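**Project report, 7/14/20**
**Where does the second sock go? Laundry habits in a shared house**

We chose this subject after our first idea (traffic noise) turned out to need equipment, permission and getting up early. Socks needed none of these. Anežka Slanina kept the log and I did the writing up. Regula Plattner supervised, and asked at our first meeting whether we were sure. We said we were.

## Background

Most people we spoke to blame the washing machine. There is a popular belief that the drum eats socks, and one housemate was so firm about it that she refused to be interviewed on any other theory. We wanted to see if the losses happened in the wash, on the way to it, or somewhere in the long period afterwards when clean clothes live on a chair.

## Method

The house is called Muli, for reasons lost to earlier tenants. It has five bedrooms and one washing machine, which stands under the stairs and walks forward a little on every spin. Each pair of socks was marked inside the cuff with laundry pen, using a letter for the owner and a number for the pair. We followed 31 pairs for 22 days.

Everyone filled in a sheet on the kitchen door each time they did a wash. By the second week the sheet also held a shopping list, a complaint about the bins and a fairly good drawing of a heron. We have left these out of the results.

## Results

Nine socks were missing at some point. Six came back without any help from us. Two of those were inside a duvet cover, which is where we would now tell anyone to look first. One was being worn, by someone whose letter was not on it, and the conversation that followed was short.

The machine was blamed for all nine. We pulled out the rubber seal at the door and found one sock behind it, along with a hair grip and some coins. So the popular belief is partly right, which was annoying, as we had already written the paragraph saying it was wrong.
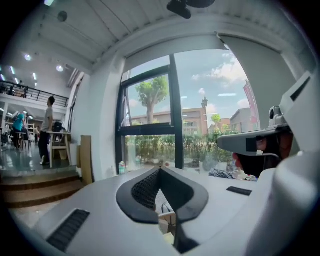 The last two socks never turned up. Both belonged to Anežka, who would like it recorded that she marked them properly.

## Problems with the study

The pen faded on dark wool, and a few pairs had to be marked again halfway through. People were also far more careful once they knew their socks were being followed. One housemate began pinning his together, then stopped when he sat on a pin.

## What we would do next

We would start in October, when people wear socks more often, and use sewn labels. Regula Plattner has suggested a different topic.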